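Cuaderno de taller, banco del fondo
2018-10-29

Sigo con el panel amarillo. Lo dejo por escrito porque Hongmei Zou da el asunto por cerrado y yo todavía no.

Punto de partida: los soportes negros moldeados que nos mandó Vilton, ya montados sobre el panel largo. Según la hoja que venía en la caja, el reborde «guía la pieza hasta su sitio» y la ranura rehundida «evita el giro». Lo primero me lo puedo creer. Lo segundo, ya veremos. La ranura ocupa la mitad baja de la cara y arriba no hay nada que sujete, así que una pieza corta se queda apoyada donde quiere. Lo dije al abrir la caja y me contestaron que esperase a verlos montados. Pues ya están montados.

También dije que la forma era rara. Parecen botas. Hongmei dice que es para que la mano encuentre el borde sin mirar, y puede ser, pero el extremo de arriba está un poco abombado y ahí no se apoya nada. Si la gracia es encontrarlo a tientas, yo habría puesto un canto recto.
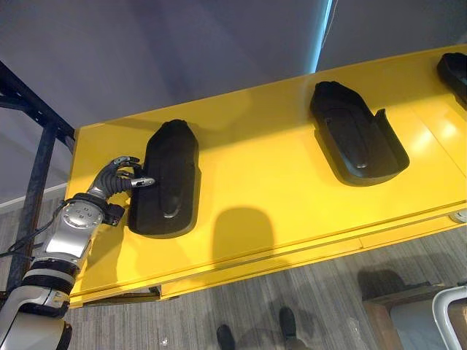

Soportes negros montados sobre el panel amarillo.

Uno queda algo girado respecto al primero. Hongmei sostiene que es la holgura del taladro y que no afecta. Le he pedido que me lo enseñe con la plantilla puesta y la plantilla está en Ponce desde principios de octubre, de modo que de momento tengo su palabra. Dejo anotado que la separación la sacamos de la plantilla vieja, la del panel gris, y que la plantilla vieja tampoco la comprobó nadie que yo sepa. Si hay un error de origen, lo hemos copiado con mucho cuidado.

Pruebas de esta mañana, hechas por Þórey Bach mientras yo apuntaba:

Mango corto en el soporte de la izquierda. Entra. Al soltarlo se ladea hacia el reborde y ahí se queda. Repetido, lo mismo.
Mango largo. Entra bien, la ranura lo recoge. Aquí no tengo queja.
Llave de 21. Cabe a lo justo. Þórey dice que cabe. Yo digo que raspa al sacarla y que en un mes habrá una marca.
Llave de 30. No entra en ninguna postura razonable. En la hoja de Vilton figura como compatible.

Lo de la 30 me molesta más que el resto. O probaron con otra versión del soporte o no probaron. He escrito preguntando qué versión tenemos, porque la pieza no lleva ninguna referencia que yo haya encontrado, ni por delante ni por detrás. Al teléfono me han dicho que «todas son iguales», cosa que no responde a nada.

Otro asunto, ya que estamos: la placa translúcida. Hongmei quería usar una igual como tapa delantera, para que no entre polvo en los soportes y se siga viendo lo que hay detrás. En el catálogo de Rirnetti la venden como resistente al rayado. No conozco ningún plástico translúcido que llegue al segundo año sin parecer esmerilado, y los que he visto llegar eran los que no se tocaban.

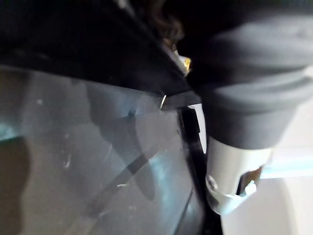 Además está el peso. Una tapa de ese largo necesita bisagra, y la bisagra necesita un canto donde atornillar que el panel no tiene. Habría que añadir un listón por arriba, con lo cual tapamos parte de los extremos abombados y volvemos a discutir la altura. Þórey propone dejarla corredera. Una corredera en un taller con polvo de lijado es una corredera una semana; después es una ventana fija. Propongo no poner tapa y pasar un trapo, que es lo que acabaremos haciendo con tapa o sin ella.

Hongmei me pide que conste que ella no está de acuerdo. Consta.

El color. Aquí me toca ceder en algo. Voté en contra del amarillo porque me parecía de parque infantil y porque la pintura de Liden costaba más que la gris que ya teníamos abierta. Con los soportes negros encima se ve enseguida si falta algo, lo admito. El contraste funciona incluso desde la puerta. Lo que no admito es el brillo. El panel devuelve la luz de las lámparas y según dónde te pongas hay una mancha clara justo donde querrías leer la etiqueta. Pedimos satinado. El bote decía satinado. Lo que hay en el panel es brillante, y la explicación de Liden (que «asienta» al curar) la escucharé con interés cuando pasen los días de curado que ellos mismos indican, que son 7 y ya deben de haber pasado.

Þórey cree que el problema se arregla bajando la lámpara y poniéndola de lado. Lo hemos intentado con la portátil. El reflejo mejora y a cambio cualquier cosa que acerques al panel echa una sombra grande y blanda, con lo que la etiqueta tampoco se lee. Hemos cambiado un inconveniente por otro y encima hay un cable por el suelo.

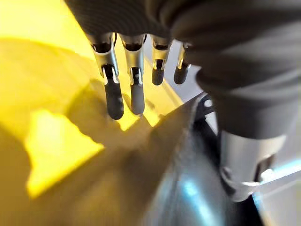 El amarillo y las sombras, de cerca.

Queda por decidir el etiquetado. Opciones que se han puesto sobre la mesa:

Etiqueta adhesiva debajo de cada soporte. Barata, se despega con el disolvente. Ya pasó en el banco de delante.
Silueta pintada. A Hongmei le gusta mucho. A mí me gustaría si tuviéramos la certeza de que la herramienta va a ser siempre la misma, y en este taller se compra lo que está de oferta.
Número grabado en el reborde. Queda limpio, pero si el soporte se cambia hay que grabar otro, y con lo que tardan en Vilton en contestar un correo no quiero depender de ellos para un número.

De momento, cinta de pintor y rotulador. Feo y reversible.

Sobre el presupuesto: Hongmei insiste en encargar la serie de 100 porque el precio baja. Baja, sí. También bajaba en los ganchos magnéticos y todavía tenemos la caja debajo de la escalera. Con la llave de 30 sin resolver no firmo ninguna serie. Que nos manden otra muestra, con referencia marcada, y que digan por escrito qué han metido dentro para escribir «compatible».

A favor, por ser justo: la fijación al panel está bien resuelta. Þórey tiró de uno con bastante mala intención y no se movió. El negro mate no coge huellas, o coge menos que el anterior. Y sacar el mango largo con una mano es más cómodo que en el panel gris, donde había que sujetar el gancho con la otra. Eso me lo ha hecho repetir Hongmei delante de testigos.

Pendiente:
Recuperar la plantilla de Ponce y comprobar el giro.
Respuesta de Vilton sobre la versión.
Preguntar en Liden por el acabado, con el número de lote del bote. El bote está en el armario bajo, no tirarlo.
Probar el mango corto con una tira de goma en la parte alta. Si con eso deja de ladearse, el fallo es del molde y se lo paso a Vilton con la goma puesta.
Repetir lo de la 21 cuando lleve unas semanas de uso y mirar si hay marca. Þórey se ha apostado un café a que no.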